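Stitow Evening Classes: Household Textiles
Handout for session 3, Bedding and small linens

Right, so last time we got as far as airing cupboards and I ran out of puff before the good stuff. Tonight it's quilts, and the bits and bobs that end up on top of quilts, and how to get the whole lot sorted and folded before you need the bed back. Bring these notes with you to the practical half, as I'll be pointing at them.

Start with the bed

I always sort on the bed. A table is fine if you've got a big one (I haven't), but a bed gives you a soft surface at a decent height, and you can walk round three sides of it. Spread the quilt out flat first and leave it there. It's your work surface until the very end, and then it's the last thing you fold.

Give the quilt a proper look while it's lying flat. Run your palm along the stitching lines and feel for places where the thread has gone. On a wavy pattern a broken line is much harder to spot than on straight rows or diamonds, so go slowly and follow one wave all the way across before you start the next. If you find a gap, put a safety pin in it and carry on. Don't stop to mend! You'll never finish the pile.

Picking up small cloths

Most of us grab a small cloth by a corner, shake it and hope. For thin cotton I much prefer a middle pick-up: pinch it near the centre, lift straight up and let the sides drop. You get a little peak, the edges hang down by themselves, and you can see at once if there's a second cloth tucked inside (there so often is).

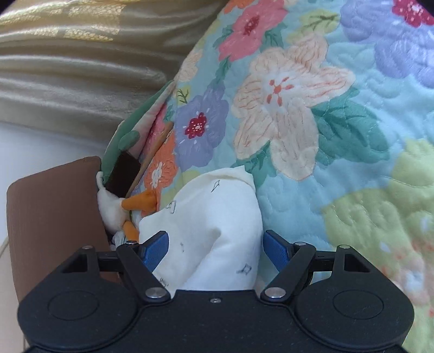 Fig. 2. Small printed cloth gathered to a peak, flowered quilt behind.

Look at how soft that peak is. A heavily starched cloth would stand up in stiff points and you'd have to tease the folds apart with your fingers. Light prints with plenty of plain background are also kind to beginners, by the way, as the odd crease hardly shows once the thing is folded.

From the peak, lay the cloth down on the quilt, find two neighbouring corners and pull gently outwards until the top edge is straight. Then smooth towards you with the flat of your hand. I was taught to smooth away from me and I've spent years unlearning it, you just push all the wrinkles to the far side where you can't reach them.

White on a busy background

People ask me whether a patterned quilt gets in the way. I think it helps. A white cloth on a white sheet vanishes, and you'll fold it up inside something else and be hunting for it in July. Pale cloth on big flowers and leaves is easy to find, even in the poor light we get in the upstairs room at Hevcombe.

The one thing to watch is dark on dark, so if your quilt is navy or brown, put an old sheet over half of it.

Piles

I make 4 piles and I'd like you to do the same tonight so that we can compare:

Fold and keep
Mend (anything with a pin in it)
Wash again
Rags

Be hard on yourself with that last one. I kept a tea towel from the Gritum mill shop for years with a hole I could put my fist through, and I still feel a bit sad about it, but it made very good dusters.

Folding the quilt

Work in pairs for this. Fold in half lengthways, then in half again, then roll from one end. A rolled quilt doesn't get the hard crease down the middle that a square-folded one does, and it sits nicely on a shelf if you turn the open edge to the wall. If yours must be square-folded, change where the folds fall every time you put it away.

For next session

Practise the middle pick-up on 5 small cloths at home, different weights if you can manage it, and jot down which ones behaved. Read the chapter on cotton wadding in the Agbenyega booklet (there are 2 copies in the cupboard, please put them back). Bring a needle, white thread and whatever came out of your mending pile.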